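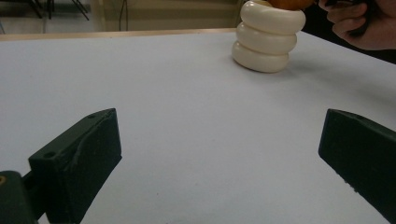 Upright storage of a wooden paddle brush calls for a holder that stands still when the brush is put back with one hand. Most of the questions sent to Gekisby concern that holder, the surface under it, and what happens to the finish on the handle over time. The surface gets the least attention and causes a fair share of the trouble. A flat white top of the kind shown, with the ringed cream-white piece standing near its far edge, gives full contact under a base but also shows every speck of dust, and dust under a glazed foot lets it slide. Wipe the top before placing anything on it. The answers below cover the Closlow brush and the Bredcombe ribbed cup. They apply to similar items of the same size.

Orysia Derkach
2019-07-07
Print | E-mail

Which way up does the brush go in the cup?

Handle down, head up, if the brush will stay there for more than a few minutes. The head is the heavier end, so the assembly is more stable with a long handle reaching the bottom of the cup. Short handles that do not reach the bottom will rest on the rim and lean; a deeper cup corrects this.

Head down is acceptable for short periods if the head clears the rim on both sides. Do not force it. Pins pressed against the inner wall take a set and do not recover fully.

How deep should the cup be?

At least half the length of the handle. The tall Bredcombe cup has an internal depth of 184 mm and accepts every handle in the Closlow range. The short version was discontinued in May and should be used for combs only.

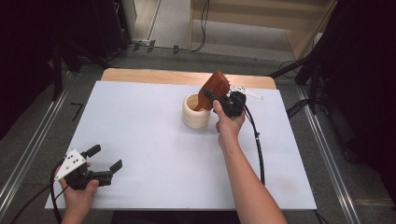 Clearance at the rim matters as much as depth. Allow 5 mm on each side of the widest part that has to pass through. With less than that, the finish wears along one line and the wood shows through there first.

Do the ribs do anything?

On the outside, they improve grip when the cup is lifted. They also collect residue from hair products in the grooves between them. Clean the grooves with a soft toothbrush and dish soap, following the groove around the cup. Scrubbing across the ribs cleans the high points and leaves the rest.

Can a brush be put away wet?

No. Water runs down the handle and collects at the bottom of the cup, where the end grain sits. End grain takes up water much faster than the sides. Lay the brush on a towel, pins down, until the pad is dry to the touch. In an unheated bathroom leave it overnight.

If the cup already has water in it, empty it, wipe the inside and leave it upside down on a cloth. A white ring on the table afterward is usually soap film and comes off with diluted vinegar. Do not use vinegar on marble or other limestone-type surfaces.

What is on the handle, varnish or oil?

Current Closlow handles are varnished to a gloss. Handles from the first production run, serial numbers up to 3000, were oiled. The number is stamped on the end of the handle. Place a drop of water on the wood if the number has worn away: on varnish it stays beaded, on oil it flattens and leaves a dull spot that fades as it dries.

Oiled handles can be treated with Hollenstein wax twice a year. Use a thin coat, wait 40 minutes, and buff with a dry cotton cloth. Wax on a varnished handle stays on the surface and makes it slippery.
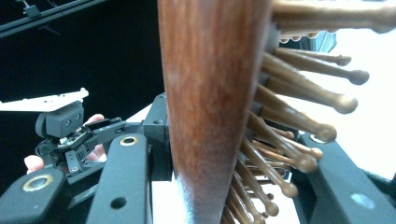

Streaks of lighter color along the grain are normal on either finish and are not a sign of wear. Wear shows as a matte patch, generally where the thumb rests. A matte patch that feels rough should be sanded lightly with very fine paper and recoated. One that feels smooth can be left alone.

How should the pins be cleaned?

Remove hair first, working from the edge of the pad toward the middle with the tail of a comb. Then wipe between the rows with a damp cloth wrapped around a fingertip. Do not soak the head. The pad is held by a glued channel, and the glue softens in warm water.

Can several brushes share one cup?

Two, if both stand handle down and the heads face away from each other. With three or more the heads overlap and the pins of one work into the pad of the next — the usual cause of missing pins in brushes sent in for repair. Use a second cup.

Are replacement pads available?

For the large and medium heads, yes. The small head is a single piece and cannot be repadded. Include the number from the handle when ordering.

Print | E-mail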